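Zultetti hand grippers (pair)

The Zultetti is a two-jaw gripper that a person carries in the hand. You close it with your fingers, and it closes on the thing you want to pick up. We sell it in pairs, one for the left and one for the right, to teams who want to teach a robot arm a household or shop-floor task and who need many recordings of people doing this task first.

Many customers write to us with the same question before they order: can a machine do this work already? I will try to answer it on this page, because the answer decides if you should buy from us at all.

For some work, yes. If the object is always the same, comes from the same side and the table does not move, you do not need our product. A fixed arm with a simple program will serve you better and it will cost less in the end. Our colleague Lise Morin has sent several customers away with this advice and they were thankful.

For a table at home, not yet. Clearing a table looks like a small job, but each object asks for a different hold. Something soft in a wrapper changes its shape when it is pressed. A small fan that stands upright will fall if the jaws touch it too early. Round things roll. A person corrects such mistakes without thinking, and this correction is what we want to have in the recordings.

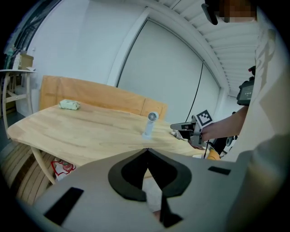
In October we tested the Barura arm, trained with recordings from our grippers, on a tidying task with small objects. We made 300 attempts. The arm finished the task without help in up to 90 of them. I know this number is not nice in a brochure. Most of the failures happened in the moment of first contact, when the jaws were a little too low or too far to the side. When the grip was good, the rest of the movement was usually good also.

Shop-floor chores are somewhere in the middle. Sorting mixed returns into boxes is possible if the boxes are open and the light is even. Folding, wrapping and untangling are still slow, and I would not promise them to anybody this year. Walter Lozano, who leads our testing, is more optimistic than I am about folding. We have agreed to write here only what we have measured.

What the gripper does well

The jaws are the same on the hand-held tool and on the robot version, so the operator feels the same limits the robot will have. If you cannot pick up an object with the gripper in your hand, the robot will not pick it up either. This is a cheap way to find out early that a task is too difficult. Several buyers used only the first afternoon for this and then changed their plan.

Square printed markers on the tool let the software follow its position. Please keep them clean and do not cover them with your sleeve.
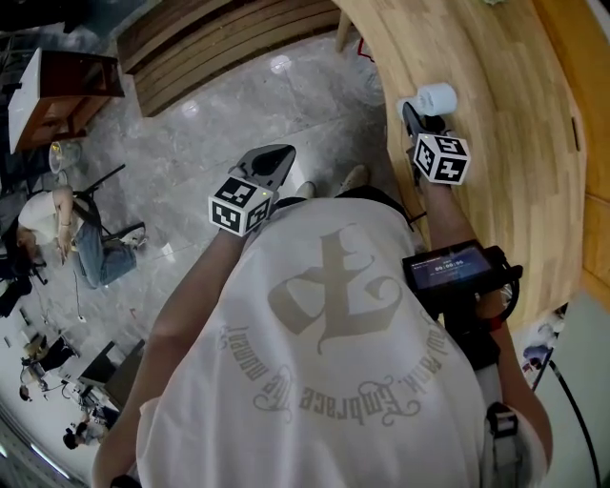

Both hands can work at the same time, one holding and one placing. Two-handed recordings take longer to learn for new operators. We recommend 3 days of practice before you keep any data. On the first day people move too fast and too nicely, as if they were showing the task to a visitor. Later they become calm and the recordings get better.

Please also change the objects often. A set of recordings with one cup teaches the robot about one cup. It is better to have fewer repetitions and more kinds of things, also ugly or difficult ones.

Ordering

The pair comes with spare jaw pads, printed markers and the Yusuf recording software for one computer. Robot arm is not included. Delivery takes 14 working days after we confirm your order. If you are not sure about your task, send us a short video of a person doing it by hand, and we will tell you what we think about it. We do not charge for this.

Related items
Barura tabletop arm
Zultetti jaw pads, soft
Peltari wrist mount
Yusuf recording software, extra license
Printed marker sheets

Last updated: Thursday, February 1, 2024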